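Chapter 4
Planning and Budgeting for a Sidewalk Robot Fleet

Most first-time buyers begin with the price of the vehicle. In the Flakby case, which runs through this chapter, the purchase price came to less than half of what the town's grocery cooperative spent in its first year. The rest went to charging, storage, spare parts, insurance and staff hours.

The cooperative planned to buy 20 delivery robots from one supplier, Skandent, and to start service in May. Before signing, it paid a second firm, Julley, for simulator time. Planners could then run a route on a computer and note what the ground and the street fixtures would demand of the machine. A bid that looks cheap can become costly if the wheels, suspension or sensors do not suit the sidewalks where they will be used.

Route conditions belong in the budget file next to the quotes. On a block like the one below, a planner would record the coarse surface, the joints between slabs, and the lamp poles and hydrant near the curb. Shade matters too. Under the storefront awning the ground floor is almost black, while the upper left leaves of the trees farther along are in sun, and a camera has to cope with both.

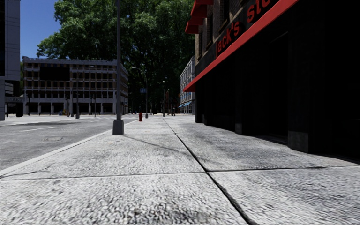 4.1 Sorting Costs by Type

Equipment costs fall into two groups. Capital costs are paid once, or at long intervals: vehicles, chargers, racks and the first stock of parts. Operating costs come back every month or year: power, data plans, software licenses, repairs and wages.

Some items are hard to place. Batteries are bought with the vehicle but wear out before it does. In this book they are treated as an operating cost after the first set.

The Flakby planners set a service check at every 1000 miles – a figure they chose themselves – and used it to estimate shop hours. They also budgeted for 2 spare vehicles. A rival bid from Suksawat offered 26 machines at a lower unit price, but with no parts included. Section 4.2 compares the bids line by line.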